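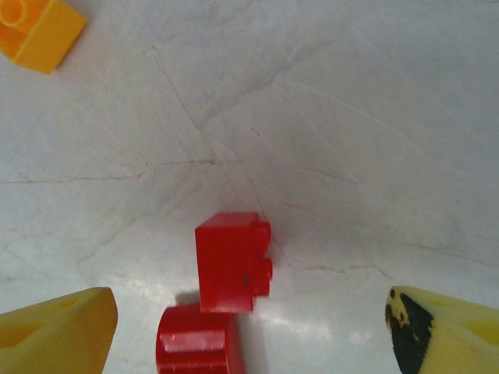
I'd been in the kitchen at Pledier for less than a minute when I put my coffee down on top of a toy brick. "Everybody does that," said the woman who runs the place, and slid my cup over a few inches. Pledier is a toy library on the ground floor of an old house in Ojeda, and the marble counter is where all the building bricks get sorted before they go back out on loan.

I asked her why marble, of all things. She laughed. "It was here! We looked at a secondhand workbench from Tonis and it would have cost more than the whole first shelf of toys. And then I noticed how easy it is to find things on a pale top. A red brick just shouts at you." (She's right, the orange ones shout pretty loudly too.)

She does have complaints. The shine bothers her in the afternoon, when the light comes in low and she ends up moving to the other side. "And the veins! If you're looking for a hair or a crumb, you'll pick at a vein for ages before you figure out it's part of the stone. I still do it."

When a box comes back, she tips it out, pulls anything that isn't a brick, and goes through the rest by color. Chewed ones go in a jar. The busiest month so far was March, when 2,162 bricks crossed the counter, and she knows the number because she wrote it on the side of the fridge and hasn't wiped it off.

I wondered if she ever got sick of it. "Of bricks? No. Of puzzles, yes, please don't bring me puzzles." Her favorite part is the bottom of the box, the last few pieces lying on their sides, when she can take her time and turn each one over to look at the studs. She washes them in the sink with Hesex dish soap and leaves them on a towel overnight.

We talked for so long that a family came in to return a castle set, 17 days overdue and very sorry about it. She waved them off, and tipped the box out right next to my notebook. I stayed and did the yellows.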